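Aitken Reading Room Records Project
Interim progress report to the Voridach Fund
September 17, 2022

1. Status against plan

The grant covers cataloging and rehousing of the Grestach land survey papers. Work began in April. The collection was estimated at 700 folders in the application, and that estimate has held. To date 186 folders have been cataloged to item level. The intake survey is complete for all 700.

2. Cataloging

Item-level description is slower than planned. Many folders contain field notes and fair copies of the same survey under different dates, and each pair has to be compared before a record is made. We have stopped transcribing marginal notes in full and now enter a one-line summary. Records are entered in Skurora and exported at the end of each month. Two export errors, both in the parcel number field, were corrected in the source records.

3. Rehousing

Acid-free folders were ordered in a single lot. Oversize plans remain in their original drawers until the new flat storage is delivered — the supplier has moved the date once. 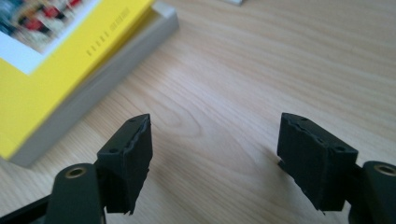

4. Budget

Spending on supplies is at 70 percent of the line. Staff hours are below forecast for the period, as one part-time post was filled late. We request permission to carry the unspent hours into the next period. No other transfers are requested.

5. Next period

Cataloging continues with the northern townships. The finding aid will be drafted once the boundary series is finished, and a copy will be sent to the Fund with the next report.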